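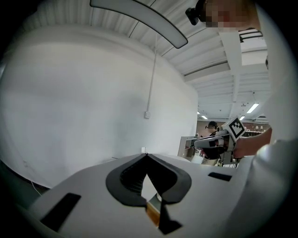 Kendra Bergeron cuts lacquers for Gridstead, a small label that puts out most of its catalog on vinyl first. A stereo groove has two walls, one for each channel, and most of what she has to say about mastering comes back to the shape of the space between them. Two thick black lobes meeting at a sharp point and spreading into a wide notch, with fine ribbing on the inside of the left one, give a fair large-scale idea of that shape. In a real groove the texture on the walls is the music, and the stylus rides against both sides without touching bottom.

"People bring me a file and ask how loud it can go," Bergeron says. "I ask how long the side is. Those are the same question."

Her current job is "Pilura," the second album by the duo Belov. It was mixed in December and sent to her as two continuous files, one per side. The first side is mostly bowed bass and a drum machine, and it runs four minutes longer than the second. She cut a reference disc of it, played it back, and asked the band to move a track.

"They had the loudest piece last. On a record the last piece is at the smallest diameter. The disc turns at the same speed, so there is less groove going past the stylus every second, and the high end has to fit in a shorter length. Cymbals get rough there. So do voices with a lot of S in them."

The band agreed to close the side with a quiet organ track. Bergeron says that this kind of change solves more problems than any equipment in the room. The second request was to narrow the bass. When low notes differ strongly between left and right, the cutting head moves up and down as well as side to side, and the groove can become shallow enough for a stylus to leave it.

"I fold the lowest part to mono and leave the rest alone. On the drum machine you would not hear it. On the bowed bass you might, so I did less there and accepted a lower level."

She does not use a limiter to get the level back. Her view is that a limited master sounds no louder on the finished record, since the average level goes up and the whole side then has to be turned down to fit. For "Pilura" she asked for the mixes before any loudness processing and kept the digital version as a separate job.

The lacquers go to Boychuk, the plant that plates and presses for Gridstead. They have to be plated soon after cutting. The surface relaxes with time, and the fine detail goes first.

"I cut in the morning and the box leaves that afternoon. If the courier is not coming, I don't cut."

Boychuk sends back test pressings, which she plays on two turntables, a good one and a cheap one. She listens for clicks that repeat once per turn, which point to a fault in the metal part, and for noise that appears on one copy only, which usually points to the press. A test is rejected when the same fault turns up at the same place on several copies.

The label's previous record was ordered as a run of 500, and 493 copies passed inspection. "Pilura" will be a smaller run of 200, with the stampers kept for a repress.

"Keeping them is cheap. The trouble is that a stamper in storage can still corrode or get bent, and you find out when you want it. I keep my cutting notes for that reason. Pitch, depth, level, which filter, all by hand in a book. If I have to cut it again I want the same record."

The second set of tests was approved on Jan 24, 2025. Bergeron has one reservation about it, a slight thickness in the voice on the third track of side two. She raised it with the band, who said it was in the mix, and she left it in.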